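Pukstead site – Serving counter, two-arm cell
Monthly safety and working conditions check
October

Checked by: Greer Tosh
Shift present: early, from 6.30
Copies: Poma shift leads, Sutherland (maintenance), noticeboard by the lockers

Each item is marked OK, ACTION or WATCH. Comments are mine unless it says otherwise.

1. Emergency stops
Customer side: OK
Staff side: ACTION
Comment: Both stops cut the arms straight away. The staff side button is still behind the cup stack when the delivery has just been put away. Cups to go on the shelf underneath. This was raised last time as well.

2. Floor marking and walkway
WATCH
Comment: Tape is lifting at the corner by the till. People used to stand on that spot to wrap, so they still cut across it from habit. Two new starters didn't know what the tape was for, as it isn't in the induction sheet. Leads to add a line.

3. Arm speed with staff nearby
OK
Comment: Set to 200 mm per second when the gate is open. I asked for it to be shown on the panel in figures, not as a bar. Sutherland say this can be done at the next visit.

4. Grippers and food contact
OK
Comment: Finger covers changed and signed for at start of shift. The log has 277 entries since the cell went in and three gaps, all on late shifts. Lates are one person down between eight and close, and the wipe-down is what gets missed. I don't think another reminder will fix that.

5. Baskets, trays and display stands
WATCH
Comment: Sandwiches go into the round basket one at a time. Anything dropped or squashed is for staff to remove, with the arms paused. Staff told me they were unsure whether they were allowed to pause for a single item. They are. Card with this wording to go up by the gate.
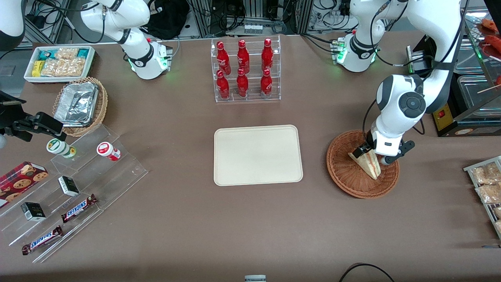

Restocking is now the main manual job on the counter and it has changed what hurts. Wrists were the complaint before, from wrapping. Now it is lower back and shoulders, from leaning over to reach the rear positions. A step has been asked for – I would sooner see the drinks filled from the back.

6. Cables and clamps
ACTION
Comment: Loose cabling behind the counter to be tied up and kept off the floor. Clamps checked by hand, none moved.

7. Manual handling
WATCH
Comment: Crates come up from the Clutis store on the low trolley. Full crates are fine with two people. On earlies there is often only one, as the second post was moved to the kitchen when the cell started. Leads to confirm who the second person is, by name, on the rota.

8. Noise and breaks
OK
Comment: No complaints about noise. Breaks are less regular than they were. Staff said they don't like leaving the cell running with no one by it, although the procedure allows ten minutes. Relief cover to be written in.

9. Training records
ACTION
Comment: Four people signed off for restart after a stop, two more waiting. Until they are done, a stop on a late shift can mean a phone call and a queue. Stoppages logged since the last check: 109. Most were cleared in under a minute.

Actions to be closed before the next check. Item 1 first.

G. Tosh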